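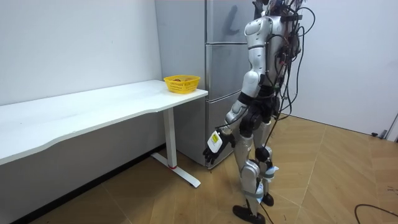 Custgate Open Day – Demonstration Room Safety Checklist
Site: Zornville workshop
Completed: April 3, 2025, before first group
Status: Passed with comments, two items to close

Use one sheet per room. Mark each line OK, Fix or N/A and write something in the comments if it is marked Fix.

ROOM AND FLOOR

1. Floor clean and dry, no loose boards – OK
Comment: Swept first thing. Wooden floor has no raised edges along the walking path.

2. Cables on the floor routed away from visitors – Fix
Comment: There is a black cable across the floor on the side away from the table. Keep the visitor line on the far side of it and put down a rubber cover before doors open. Same comment was made at the March rehearsal.

3. Trailing cable at the robot's lower leg has slack for the full walk – OK
Comment: Walked it through to the table and back twice. One operator is to watch this cable and do nothing else while the robot is moving.

4. Door clear and opens fully – OK

5. Table stable, feet flat – OK
Comment: Push test at both ends. The front edge is wavy, so measure the stopping distance from the part that sticks out furthest.

6. Only the demonstration item on the table – OK
Comment: Yellow basket stays at the fridge end. No cups, phones or brochures. Last time someone put a stack of handouts down and we had to stop.

7. Fridge doors and drawers shut during walking – OK
Comment: Nobody opens the fridge while the robot is powered. Staff lunches go in the kitchen down the hall.

ROBOT

8. Shell panels secure at shoulder, upper arm, thigh and shin – OK
Comment: Checked by hand with power off.

9. Straps on both lower legs tight – OK
Comment: White straps, front and rear. Recheck after every second group.

10. Cables behind head and shoulders clear of the arm – Fix
Comment: The bundle hangs loose down the back and some of it loops out to the side. Clear at the moment, but I would like another tie on it before we do the raised arm in front of people.

11. Hand module firmly attached – OK
Comment: Label is still on. Print is very small, so the asset number has been copied to the logbook.

12. Emergency stop tested, wired and wireless – OK
Comment: Both worked first try. Wireless stop tested again from the doorway.

13. Arm speed limited to demonstration setting – OK
Comment: Set at 60 per cent.

VISITORS

14. Maximum 6 visitors in the room – OK
Comment: Zapata asked if we could take a bigger group. Answer is no, the room is too small. They will be split.

15. Standing line taped 2 metres from the robot's path – OK
Comment: Tape is down. Children stand with an adult and behind the line.

16. Safety talk given before power on – N/A at time of check
Comment: Use the short version. The Grodard handout is out of date and still has the old muster point in it.

17. First aid kit and extinguisher in the hallway – OK

TO CLOSE BEFORE DOORS OPEN
Item 2, cable cover.
Item 10, extra tie on rear bundle.

If either one is still open, run the demonstration standing only, both feet planted, arms down. Initial here when closed and leave the sheet on the clipboard outside the door.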